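Accueil > Revues > Robotique domestique > Articles
Rubrique : Apprentissage par démonstration
7 partages | 0 commentaire

3.2 Collecte des exemples

Textiles posés sur un lit, consigne unique : ramasser. Corpus Jerngate, presque 1000 épisodes visés, 133 écartés à la relecture – prises ratées, synchro perdue. Vues tête et poignet enregistrées ensemble, meme horloge. Les tissus sombres restent le cas difficile : plis peu lisibles, bords confondus avec l'ombre. Annotation par D. Mudgway, 18 étiquettes de phase (cf. tableau 2). 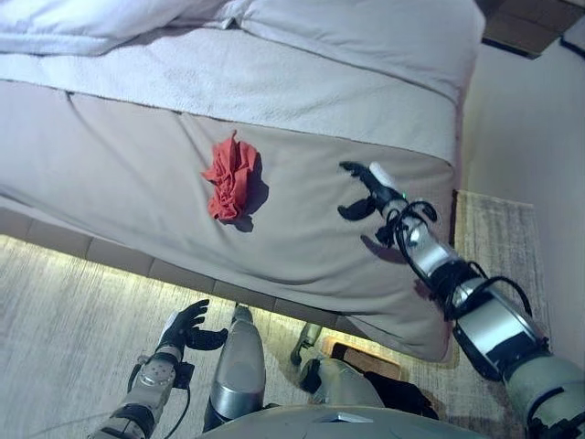
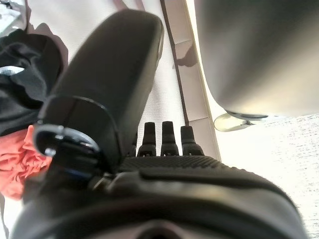
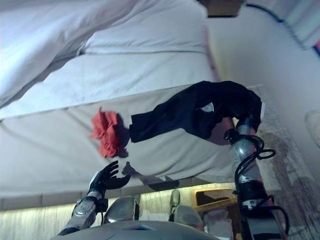
Figure 4. Vues tête (gauche, droite) et poignet (centre). À droite, vêtement sombre tenu par la pince droite, main gauche ouverte.

Trerkby, septembre

Reste a équilibrer gauche/droite avant l'entraînement.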